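SPEAKER NOTES - soup stock talk, community kitchen evening, Flernwood

1. Opening
Hi, thanks, phones off. Who makes stock at home? Wait for hands. Who makes it and then forgets it in the freezer? (me)
Thank Ilídio Nogueira for the onions. Don't do the onion joke again.
Main point, say it early: good stock is cheap, slow, mostly scraps. 40 minutes for vegetable, all afternoon for beef bones.

2. Scraps
Yes: leek tops, carrot ends, mushroom stems, parsley stalks, corn cobs.
No: cabbage, broccoli, beet unless you want pink soup. Potato peel makes it cloudy.
Keep a bag in the freezer door. Full bag = stock day.
Somebody always asks about onion skins. Fine, a few, for color. Too many goes bitter.
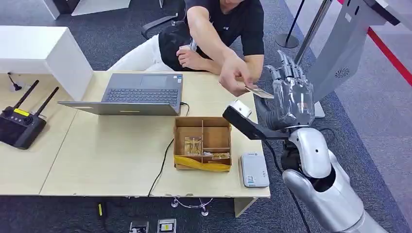

Handing over the card

3. The pot
Cold water, always start cold. 1000 ml for a small bag of scraps, double for a big one.
Bones: roast first, tomato paste on for last ten minutes. Slow down here, people write this bit down.
Never a rolling boil. Small lazy bubbles. Skim the first half hour then leave it alnoe.
Salt at the end! Not before. Tell the Raltelmont dinner story if time, short version (reduced it by half, undrinkable, served it anyway).
Vinegar question: a splash, I can't taste a difference, my sister swears by it.

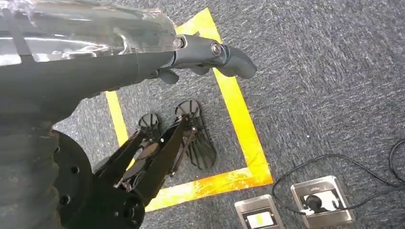 4. Straining and storing
Sieve, then cloth if you're fussy. Don't press the veg or it goes muddy.
Cool it fast, wide shallow pan, sink with ice. Into the fridge within two hours. REPEAT THIS.
Four days in fridge, three months frozen. Muffin tins for small portions, pop out, bag up.
Label the bags. I once thawed apple juice for risotto.

5. Tasting
Cups A and B, don't say which is which. A is the mushroom, B is chicken. Ask which one wants more salt.
Allergy warning frist - celery in both.

6. Wrap up
Questions, five mins. Recipe sheets by the door, take two.
Next one is in May, dumplings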